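Kelmendi Animal Shelter: Spring Walkthrough, Dog and Puppy Wing
Checked on a Tuesday in April, before opening

Great visit this time! Most of last year's open items are closed, and the new runs are a joy. Comments follow each item.

1. Kennel gates and latches
PASS. All 36 runs checked. Every latch catches on the first swing, even the old ones by the laundry door. Whoever oiled these, thank you!

2. Flooring and drains
PASS WITH COMMENT. Two drains in the puppy room are slow. Pull the covers, clear the hair, flush. The new coating has a lovely grip to it, and the older dogs walk on it with real confidence.

3. Air and temperature
PASS. Thermometer at dog height read 68, office thermostat the same. No ammonia smell at nose level in any run (I get down on my knees for this one).

4. Water bowls
PASS. Clean, full, clipped on. The clip-on bowls have ended the tipping problem in the end runs.

5. Intake papers
NEEDS WORK. Pulled 43 files. Two had no microchip number on the front sheet, though both dogs scanned fine. For seized or surrendered dogs, the release form goes on top, signed, before the dog is listed for adoption. Vet notes go to the new owner in full, including anything about eyes, skin or breathing.

6. Food storage
PASS. Lids tight, bags off the floor, dates facing out. The shelf holds 288 cans when full and was nearly there. Please move the kidney diet to its own shelf so it doesn't get scooped up at the evening feed.

7. Quarantine room
PASS. Separate mop, separate boots, sign on the door. Footbath fresh. This room used to be my longest comment and now it's two lines!
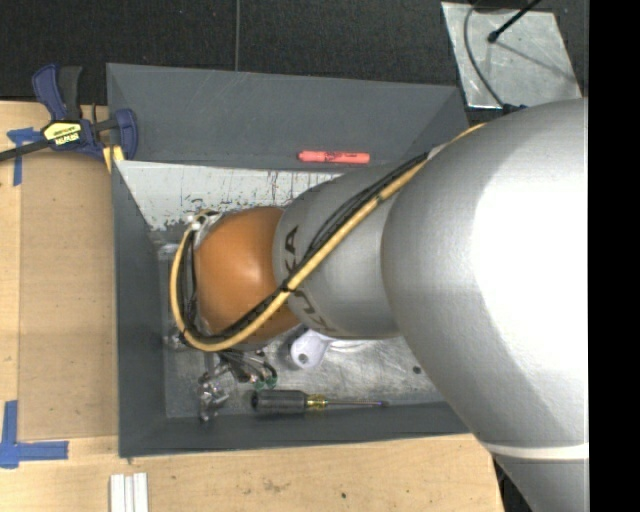
8. Toy and bedding bins
PASS WITH COMMENT. Rope toys are being washed on the right schedule and the fleece smells wonderful. Sort out the chewed rubber ones more often, as I found a few with pieces gone. Stick with plain rectangular bins with an open top, like the dark gray one on the light wooden tabletop, for the clean toys. Dirty toys go in the lidded Ovik tubs by the washer, never on the same table.

9. Exercise yard
PASS WITH COMMENT. Fence line is sound all the way around. One dig spot starting at the northeast corner, fill it and lay a paver. The Zekasau shade sail is up early this year and the dogs already love it.

10. Fire and exit
PASS. Extinguishers tagged, leads hanging at both doors, exit path clear. Corodex alarm panel tested, all zones answered.

Follow-up: items 2, 5 and 9 within two weeks. Send the corrected front sheets by email, no need to wait for a second visit.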